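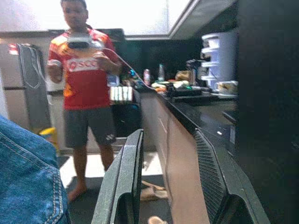 Flavstead, im April

Seit ich über unsere schmale Küche schreibe, kommen immer wieder dieselben Fragen rein. Ich hab sie jetzt mal gesammelt und beantworte sie in der Reihenfolge, in der sie mir eingefallen sind. Wer was vermisst, schreibt mir einfach, ich ergänze das dann (meistens abends, manchmal auch erst zwei Wochen später, sorry!).

## Wie schmal ist die Küche denn nun?

Zwischen Arbeitsplatte und Kühlschrankseite bleiben 156 Zentimeter, und zwar an der breitesten Stelle. Klingt nach viel, bis man den Kühlschrank aufmacht. Dann steht die Tür im Weg und man muss sich entscheiden, ob man drinnen oder draußen sein will. Eine zweite Zeile Schränke gegenüber haben wir durchgespielt und wieder verworfen, man hätte sich nur noch seitwärts bewegen können.

## Würdest du die schwarze Arbeitsplatte noch mal nehmen?

Jein. Ich liebe sie, wenn sie frisch gewischt ist! Sie glänzt, das Licht spiegelt sich an der Kante, und mit den hellbraunen Unterschränken darunter sieht das richtig warm aus. Aber man sieht halt auch alles: Krümel, Wasserflecken, Fingerabdrücke, Mehl sowieso. Ich wische mit einem feuchten Mikrofasertuch und gehe sofort mit einem trockenen Geschirrtuch hinterher. Das trockene Tuch ist der ganze Trick. Von Spezialmitteln halte ich wenig, ein Spritzer Spüli im Wasser reicht mir völlig.

Bei uns war die Platte übrigens schon drin, ich kann also nicht sagen, was sie gekostet hat. Das fragt wirklich jede zweite Mail.

## Was sind das für Griffe an den Unterschränken?

Eine schmale Griffleiste, sonst nichts. Vorher hatte ich Bügelgriffe, in der alten Wohnung, und bin mit jeder einzelnen Hosentasche daran hängen geblieben. Zum Saubermachen nehme ich eine alte Zahnbürste, einmal im Monat, oder wenn Besuch kommt.

## Warum hängt eine Tasche am Kühlschrank?

Weil ich sonst ohne Tasche einkaufen gehe. Jedes Mal. Ich hatte mal eine ganze Schublade voller Beutel und hab trotzdem an der Kasse neue gekauft. Seit die dunkelgraue Stofftasche über der Kühlschranktür hängt, sehe ich sie beim Schreiben der Einkaufsliste und nehme sie mit. Die hellen Bänder baumeln vorne runter, das stört manche (ich weiß, ihr habt es mir geschrieben), mich nicht. Eine Tasche geht gut. Bei zweien wird es schwierig, weil die Tür dann nicht mehr sauber schließt. Das solltet ihr bei euch unbedingt testen: Blatt Papier in die Dichtung klemmen, Tür zu, ziehen. Rutscht das Papier einfach raus, hängt da zu viel.

## Und der gelbe Eimer? Muss der da stehen?

Der Eimer! Zu keinem Gegenstand in diesem Haushalt bekomme ich so viel Post. Ja, der steht beim Kühlschrank auf dem Boden, und ja, der bleibt da. Ich hab ihn eine Zeit lang im Bad gehabt und dann die Küche einfach nicht gewischt, so ehrlich muss ich sein. Jetzt steht er im Weg und wird benutzt. Fassungsvermögen keine Ahnung, ich mache ihn sowieso nur halb voll.

## Welche Matte liegt auf dem Boden, und wird die nicht eklig?

Eine dunkle, von Skomeck, den genauen Namen weiß ich nicht mehr. Bei uns wird in der Küche viel barfuß gelaufen, deshalb war mir eine Matte wichtiger als alles andere. Ich schüttle sie aus dem Fenster aus und wasche sie alle paar Wochen bei 30 Grad, ohne Weichspüler, sonst rutscht sie hinterher. Zum Trocknen über den Stuhl, nie auf die Heizung. Meine erste hab ich auf der Heizung ruiniert, da hat sich die Unterseite gewellt und das ging auch nie wieder raus.

Dunkel würde ich wieder nehmen. Heller Boden *und* helle Matte, das hatten wir früher mal, nein danke.

## Wie kriegst du das mit den Kabeln in den Griff?

Gar nicht, beziehungsweise: es wird besser. Wir haben in der Küche zu wenig Steckdosen, und die liegen alle an der Arbeitsplatte. Also landet alles mit Stecker dort, und irgendein Kabel hängt immer vorne an den Schränken herunter. Das schwarze ist mein Dauerprojekt. Ich habe Klebeclips von Zovex probiert, die halten auf der glatten Front ganz ordentlich, solange man vorher entfettet. Auf der Platte selbst kleben sie mir zu nah am Wasser.

Was ich gelernt habe:

- Kabel, die man täglich braucht, nicht festclipsen. Man reißt sie eh wieder ab.
- Alles, was in Richtung Spüle läuft, kommt weg oder wird umgesteckt.
- Was bis auf den Boden hängt, wird hochgebunden, bevor der Eimer zum Einsatz kommt!

## Wie viel hast du insgesamt ausgegeben?

Mein Limit waren 300 Euro, ausgegeben habe ich fast 43 davon. Ja, wirklich. Die Matte, die Clips, eine Packung Tücher, fertig. Der Rest war Umräumen und Weggeben. Das übrige Geld liegt noch im Umschlag, und ich schiele auf ein Wandregal von Poon, aber erst muss ich klären, ob die Wand das mitmacht.

## Das Ende der Arbeitsplatte ist so dunkel. Was machst du da?

Stimmt, hinten ist es hell vom Licht, aber unten am Ende der Zeile liegt trotzdem alles im Schatten. Ich will mal eine kleine Leuchte mit Batterie ausprobieren, bloß kein weiteres Kabel. Tipps gern her damit!

## Wie lange räumst du am Tag auf?

Fünf Minuten, abends, meistens mit Musik. Platte frei machen, wischen, trocknen, Matte gerade ziehen. Wenn ich es auslasse, brauche ich am nächsten Tag gefühlt eine halbe Stunde, also lasse ich es selten aus. Große Aktionen mache ich nur noch, wenn ich wirklich Lust habe, zuletzt den Kühlschrank komplett ausgeräumt und die Fächer in der Dusche abgebraust (geht super, vorher aber das Sieb einsetzen).

## Kann man das auch in einer Mietwohnung so machen?

Klar, wir wohnen auch zur Miete. Gebohrt ist hier bisher nichts. Die Clips gehen mit dem Föhn wieder ab, und der Eimer zieht sowieso mit um.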